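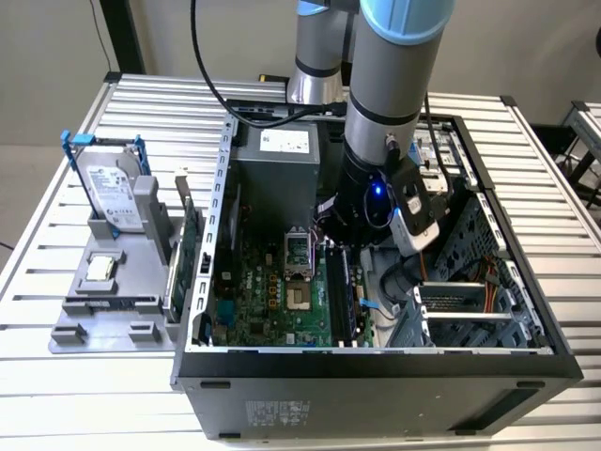

Attachment 1: the Dell on its side with the cover off, hard drive and processor in the gray tray.

Ticket 846: Front office tower shuts off by itself, sometimes won't start
Opened by: Piyumi Kanagaratnam, Skokevent
Assigned to: Enda Ó Flaithearta
Status: Open, waiting on customer
Last updated: November 16, 2018

Piyumi wrote:
Hello again, and sorry to be back so soon after the printer business! Our front office Dell has started switching itself off. It began back in August, maybe once a week, and we all just sighed and pressed the button again. Now it's happening most mornings, usually when the big parts list is open (it has about 2,000 lines these days, so it does take some thinking). Twice this week it wouldn't come back on at all until lunch. Imtiaz Mridha swapped the power cord and tried the outlet by the window, with no change. Everything important is copied to the Bridasow share, except the label templates, which I'm ashamed to say live only on that machine. Please be gentle with the drive!

Enda replied:
Hi Piyumi, no need to be sorry, and thank you for trying the cord and the outlet first, that saves me a step. I've got the tower on the bench and the cover is off. I took out the Seagate before anything else, still in its blue caddy, and copied it. Your label templates are there, all 13 of them, and I opened a few to be sure.

I then ran it for a while with the cover off and it shut down on me after six minutes, so at least it isn't shy. The power supply voltages were steady right up to that moment, so I've stopped suspecting the power supply for now. The processor was another story. It was running much hotter than I'd like with nothing open at all, and when I lifted the cooler, the old paste had dried to a crust and came away in flakes.

I decided to strip it down properly while it was here. Processor out, memory out, so I could get a good look at the socket and the slots under the lamp.

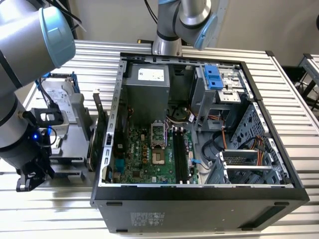
I went over the socket with a magnifier and found no bent contacts, which I was very glad about, as that would have meant a new board and a much longer note from me. The memory passed its overnight test in another machine, one module at a time. There was a fair bit of dust in the cooler fins, and I've brushed that out.

What's left to do:
- clean the processor and put it back with fresh paste
- memory back in, drive back in
- new cooler fan, as the old one rattles when it slows down
- run it hard for a full day with the cover on

The fan is coming from Brustora and I need your okay on the cost before I order. Shafiq Pramanik has the quote, so a quick yes to either of us will do.

Piyumi wrote:
Oh, thank goodness for the templates! Yes from me on the fan, and Shafiq says yes too. Could you leave the tower with Thaddäus Tanner at the side entrance when it's ready? The front desk closes early this month and I'd hate for you to carry it up and find the door locked.

Enda replied:
Will do, side entrance it is. Fan ordered. I'll add a note once it has run its day with the cover on.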